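I've had the Kuusk paper trimmer since April, and with gift season here I finally have opinions. It cost me 39 dollars, and the blade glides like butter - even on my thickest paper!

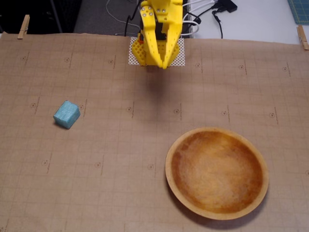

White mesh pad on the work table.

Setup took maybe five minutes. The ruler arm clicks in with one push, but the little numbers on it are way too pale for my eyes.

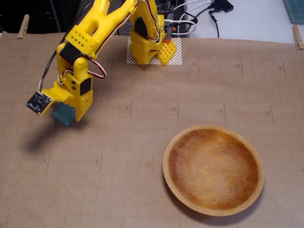 My old Jutelon used to chew up corners, and I've had none of that so far. It does slide on a slick table, so I hold it with my elbow (not elegant). 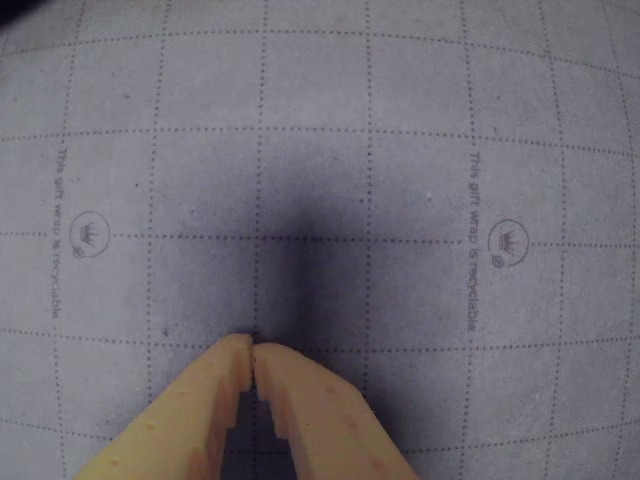

Spare blades come in a pack of 7 and the first one is still sharp. Elba Pereyra borrowed mine for a weekend and ordered her own, in green.

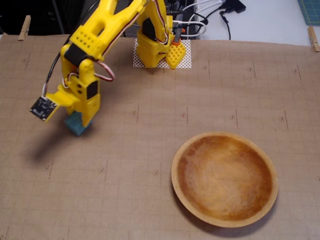

Kraft paper spread over the tabletop.

Four stars from me. I'd buy it again, pale numbers and all.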